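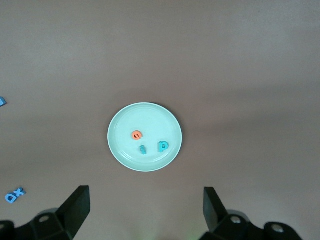

Candela Montes tells me small portions are a scam and restaurants should feed people. Fine. But have you eaten in Dalen lately? Half of it goes in the trash. 411 calories of fries I never asked for, every time.

Let me order less and pay less. Simple. A half size on every menu, not just for kids under eight. My mother takes hers home in a box and then teh box sits till March. Waste.

And no, I don't want the "sharing" menu. I eat alone. Lots of us do.

Comments

Half sizes cost the kitchen the same work. Rent doesnt shrink.

Agree!! The diner in Skuredow does it and its packed at lunch.

Just eat slower?

We use cookies to keep this site running. OK / Settings

Copyright Jukmont Weekly | Contact | Back to top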